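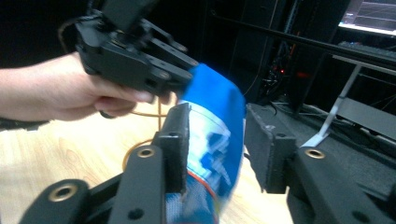

Flero Snack Bag, Blue Print
Item no. 747
Sold by the case, 400 bags per case

The Flero is a plastic snack bag for chips, puffed corn, popcorn and other light, dry snacks. It is a stock bag, so you can order it without paying for your own artwork.

The color is a strong royal blue in the upper part. The middle carries a printed pattern in white and pale blue, and a thin red line runs across the pattern near the bottom. We have sold this print longer than any of our others and have no plans to change it.

Fill size
The bag is meant for a 60 gram fill of potato chips. Puffed snacks take up more room, so order a sample pack and try your own product before you buy a full case. Nuts and dried fruit are too heavy for this bag. Look at the Jelico for those -- it is a narrower bag in a thicker plastic.

Sealing
Bags come open at the top and are closed with heat. Most tabletop sealers will do the job. Wipe crumbs and salt off the inside of the mouth before you seal, and let the seal cool for a few seconds before you drop the bag in a carton. A seal made over crumbs can look fine and still leak.

Handling
The plastic is thin and it creases. Creases do not hurt the seal as long as they stay out of the top edge. Filled bags should stand upright in the carton, in one layer if possible. Do not stack heavy goods on top.

Storage
Keep unused bags flat in the case they came in, away from sunlight and heaters. We recommend using them within 90 days of opening the inner liner. Older bags can still be used, but they tend to cling together and are slower to open by hand.

Labels
Paper labels stick well to the upper part, where there is plain color. Press from the middle outward. If you write dates by hand, use a white paint marker, as black ink is hard to read on the blue.

Ordering
Cases ship from the Skundia warehouse on weekdays. Sample packs go by regular mail. Opened cases cannot be returned. If bags arrive stuck together or with smeared print, keep the liner with the lot sticker and write to Aslı Bilgin in customer orders.

Goes with
Kinsella display carton, plain white
Kinsella display carton with tear-off front
Jelico snack bag, narrow

Change to this item: the case now has one inner liner where it used to have two. The number of bags is the same.

Page updated 22 Jul 2018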